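Last updated: April
Reading time: 4 min

From: Renu Rastogi
To: Garkunton Kitchen & Household list
Subject: Re: Re: Toaster crumbs, tools for same

Savita Chaudhary wrote on Monday:

> Before this thread turns into another one about descaling, can I ask
> what people use to clean the table and the counter under the small
> appliances? I moved mine for the first time since we moved in and
> there is a sort of brown varnish under it that I did not put there.
> My husband says it is "just toast." I've tried the sponge, the other
> side of the sponge, and a credit card, and now I need a new credit
> card. Hemant says to use a razor blade but Hemant also said that about
> the car window and we all remember how that went.
>
> Also, is a tablecloth under an appliance a terrible idea, or only a
> slightly bad one?
>
> Savita

Savita,

Please do not use a razor blade. I say this with affection for Hemant, who is on this list and will be along shortly to defend himself.

What you want is a scraper with a wide, flat blade and a proper handle. Everybody owns one already. It's in the drawer with the dead batteries, or it's in the garage with a crust of filler on it from the last time somebody said they'd do the hallway. Mine has a wooden handle and I have had it longer than I've had any of my saucepans. I did once buy a Skullon plastic one, on the theory that a modern person should have a plastic one, and it's now a very good bookmark.

For the brown varnish (your husband is right, it is toast, toast and a bit of butter and a lot of time) the method is dull:

Unplug the thing and move it well out of the way. Lay a cloth wrung out in hot water over the patch and leave it there while you have a cup of tea. Two cups is better. Then hold the scraper nearly flat and push, away from yourself, with hardly any weight on it. If you find you're leaning, put the wet cloth back and have another cup. Wipe, look at it, feel bad about how long it was there, wipe again.

That's for a hard counter you're not too fond of. On anything soft or varnished, try the far corner first. I didn't, in our old apartment, and there was a mark on that shelf that I covered with a fruit bowl until the day we moved out. Possibly the new people have a fruit bowl too.

None of this goes anywhere near the inside of the appliance. I know how tempting it is, once you have a scraper in your hand, to start looking at slots and openings. Naveen went in after a piece of crust with a butter knife and the thing was plugged in at the time. He's fine, he has asked me to say he's fine, and he now owns a different one.

As for the tablecloth, I have had this argument with my sister for years and I'm tired of winning it. She says cloth under anything that plugs in is asking for trouble. For anything that gets properly hot underneath, she has a point, and I'd put a board or a tile down first. Otherwise I like a cloth. Crumbs sit on it where you can see them, you take it outside and shake it, and the worst that happens is the neighbors get some of your breakfast. Get one with a small pattern – plain ones show everything, and a big pattern makes you go looking for the crumbs that aren't part of it.
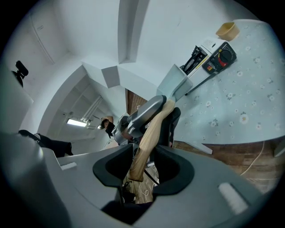

A wooden-handled tool with a flat, scraper-like blade, and the flowered cloth my sister disapproves of.

Two practical things about cloths, then I'll stop. Run the cord toward the back if you possibly can. A cord that trails over the cloth gets picked up with it on shaking day, and you only make that mistake with a toaster once. And never take a scraper to the cloth itself to lift something dried on. Soak it like a normal person. Akash has a lovely one from his aunt with a neat slit down the middle, and he still puts it out for guests, turned so the slit is at his end.

I have a spare scraper if you want it, Savita. It came in a set of two from the hardware counter at Charvát and I have never found a use for the pair. The blade has no wobble and the handle is ugly. I can leave it at your door on my way to the Nundow bus, any morning before eight.

Hemant, go ahead.

Renu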